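The Siserance Interval

The result that closed the Surness program was a delay, and it was found by the person who kept the logs. I kept the logs. What follows is the account I was asked to leave out of the final report.

Valar had supplied the money and one requirement. The hand was to decide for itself when to let go. Until then every release in the laboratory had been triggered by position: the arm reached a coordinate, the fingers opened, and whatever was in them fell or was set down. Valar wanted release triggered by contact alone. The fingertips would sense the load passing from the hand to the surface below, and the hand would open when the load was gone.

The controller was named Castaño, after the street where the first version was written. It was small and easy to read. It took pressure at the fingertips, compared it with the pressure at the moment of grasp, and opened the hand when the ratio dropped under a threshold. There was no term in it for time.

We ran 1564 releases over the winter. I entered each one by hand because the automatic log had twice lost a night of data in December, and I no longer trusted it. For each release I wrote down the object, the surface, the threshold, and the interval between contact and opening. The interval was supposed to be short and dull.

For the first 1081 releases it was. I could have predicted any entry from the one before it. Then the interval began to grow. The hand would set an object down, the pressure would drop to the threshold and pass it, and the fingers would stay closed. The command to open had been issued. I could see it in the record, with its time stamp. The fingers opened late.

I did the ordinary things. I changed the cable. I warmed the motors before each session and then stopped warming them. I replaced the tip sensors and repeated 90 releases with the old threshold and 90 with a new one, and the two columns could not be told apart. The delay was present in both.
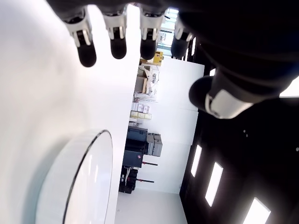
The delay depended on the object. This took me a further week to see, as I had sorted the log by date and had no reason to sort it any other way. With blocks and cylinders the interval was normal. With objects that had been in the hand many times, it was long. A new cup was released at once. A cup from the first month was held.

I reported this to Valar as a wear effect. Repeated handling polishes a surface, a polished surface slips, and a slipping object produces noise at the tip that might hold up the motor driver. It was a reasonable paragraph and it was accepted. I then bought 15 cups identical to the old one and polished them to the same finish, measured on the same instrument. The hand released all of them without delay. It went on holding the old one.

The siting of the laboratory had been decided before my time. Surness is at the end of a road, and in winter the road is closed after dark, so I slept in the building more often than my contract described. On those nights I read through Castaño line by line. I was looking for a variable that persisted between sessions. I found none. The controller was cleared at every start. It had nowhere to keep a cup.

On 12th March I ran the old cup without a threshold. The hand could not decide to open, and the only way to free the object was for me to send the command directly. I sent it. The record shows the command received and acknowledged. The interval ran on until I stopped the session, and I entered it in the log as incomplete.

The final report gives the mean interval, the spread, and a short section on outliers, in which the delay is named for the test room, Siserance. It recommends a timed release as a fallback. Valar adopted it — the revised units open on a clock, and I am told they perform within tolerance.

The cup came back to me in a padded box with the rest of the small equipment. I have it on my desk. I pick it up in the morning and put it down again, and I have started to write down how long that takes.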